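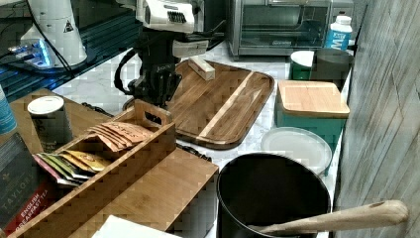

My appointment letter said 8 a.m., so I was in the parking lot of the Clorkstead federal building before seven, eating a granola bar and going over the names of the branches of government like a kid cramming for a spelling bee. I'd been a permanent resident for eleven years. I could have done this a long time ago! But the form is long, the fee is not small, and I am very good at putting things off.

What finally pushed me was the bus. The Viltdale library lost its citizenship class last spring, and the nearest one left is in Clorkstead, 26 miles each way. A group of us started riding over together on the Ekska line (it's the green one that smells like oranges, if you know it), quizzing each other the whole ride. By the second week the driver was answering questions too. He missed the one on how many amendments there are, and he was born here.

I had pictured the wait as a few months. My packet went in during October, and then came a whole lot of nothing. The county's legal aid office told me there were 2,000 applications ahead of mine at our field office, and that the officers there clear maybe 400 in a good month. Some months aren't good. People get moved to other duties, or somebody retires and the desk sits empty until the next budget gets signed. You check your case online, it says "received," you close the laptop and go make dinner. Next night, same thing.

I'm not complaining about the questions they ask, by the way. I think it's fair to want to know who's joining. What wore me down was planning a life around a blank spot on the calendar. My mother was sick overseas that winter, and I kept going back and forth on whether to fly. Would I miss the fingerprint notice? Would a long trip look bad? I called the helpline from the break room at the Zelenák bakery, where I work the early shift, and sat on hold for 91 minutes. The woman who picked up was lovely, and she told me to check the website.

I flew. Mom got better, the notice came two weeks after I was back, and all that worry had been for nothing, which I guess is how worry usually goes.

The interview itself? Twenty minutes, tops. The officer had a cold and a huge mug of tea. She asked me to read one sentence out loud and write another, then six questions on civics, and I got all six, so she stopped there. I'd studied every last one of them and was a little let down, to be frank. I wanted to show off! She asked about my trips, my taxes, whether I'd ever gone by another name. Then she slid a paper across the desk and said I'd be hearing about the ceremony.

I rode home on the green bus with my folder on my lap. Three of our group are still waiting on their letters, so I'm going along again next week with the flash cards.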